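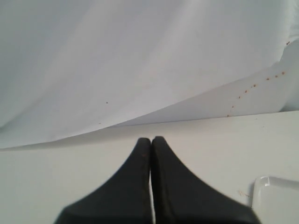
How to Budget for a Small Robot Arm Station

The arm is the easy line to fill in. You get a quote, you type the number into the sheet, and most first budgets stop there. At Tradura we plan bench stations for small food and packaging shops, and the arm has never been the line that went over. Work through the steps below before you ask for quotes.

1. Write down the job

Use one sentence. "Pick up a squeeze bottle, dispense sauce on a tray, put the bottle back" is enough. Add the heaviest thing the arm will lift and the farthest point it has to reach. Weigh the bottle full. Suppliers will ask for both numbers, and you can't compare two arms without them.

2. Price the arm and the gripper separately

Some quotes include a gripper and some don't. For a light bench arm with a two-finger gripper, we start the sheet at around $4,000 and adjust when the quotes come in. Get at least 3 quotes. The last time we did this, Prultier sold the fingers as a spare part and Flirier sold only the full gripper. If you expect to replace fingers, put that difference in the sheet.

Ask each supplier:
Is the controller included?
How long is the cable, and can it be replaced on site?
Can the fingers be wiped down with your usual cleaner?

3. Plan the bench and the surroundings

Wet work gets on things. With thin or thick sauces, expect drops outside the tray and on whatever stands behind the table. A smooth white top and a plain white backing sheet cost little and show every spot, so you know where to wipe. Buy backing material by the roll if you can. Leave bench space on both sides of the work area, and decide where the cable will run before you drill anything.

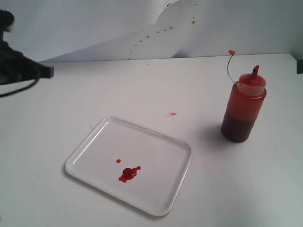

4. Add a line for consumables

This covers trays, bottles, caps, backing sheets, wipes and the product itself. Test runs use up more than people think. We allow $50 a week while a station is being set up, and look at the figure again once it is running. Choose one bottle and one tray and stay with them. A new bottle shape can mean new fingers and another round of setup.

5. Pay for the setup time

Someone has to teach the arm its positions, watch it run and clean up between tries. Put those hours in the budget at their real rate, even if the person is already on your payroll. For a one-sentence job like the one in step 1, we plan on 3 weeks. 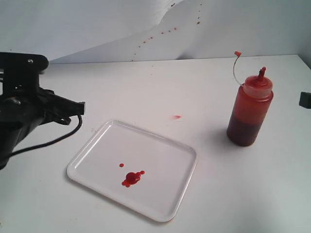

Cleaning belongs in those hours too. Time one full wipe-down of the bench, backing and gripper, then multiply by the number of runs you expect in a day. If the total looks too high, go back to step 3 and price a splash guard. Fragkou makes one that clamps to the table edge, and a bent plastic sheet will do for a trial.

Keep the finished sheet with the quotes, and write the month next to each price. Quotes we collected in April had changed by the time the order went in.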